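Guides > Laundry & Linen > Folding and Storage

We use cookies to remember your settings. Accept | Manage

Trastico Linen Box, Section 6: Packing fabric

Before you start: the lid says the box holds a full family's bedding. We doubt it. Plan on less.

1. Shake out each piece and lay it on a bed or a clean floor.

2. Smooth it from the middle outward. Sprays sold for this step, Skinley's included, did little that a flat hand didn't.

3. Fold lengthwise, edge to edge, then lengthwise again.

4. Fold in from both ends until the bundle fits the Meso divider. Don't trust the printed fold lines on the divider. Ours ran short.

CAUTION: Do not force the lid. The clips give before the fabric does. 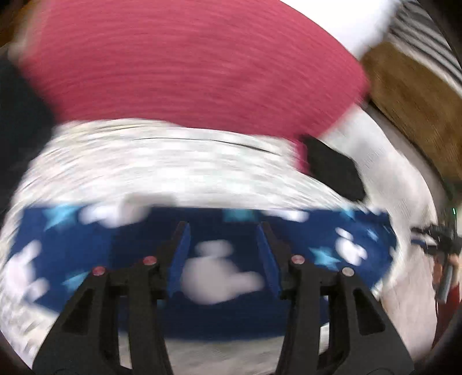
Printed fabric is supposed to be easier to fold straight, if you believe the leaflet. That may hold for stripes. With scattered stars and clouds on dark blue there is no line to follow, so go by the hems. Leave a bit of the print facing out if you want to know the piece later without unpacking.

NOTE: The scented card is optional. We left it out.

Last revised 7th January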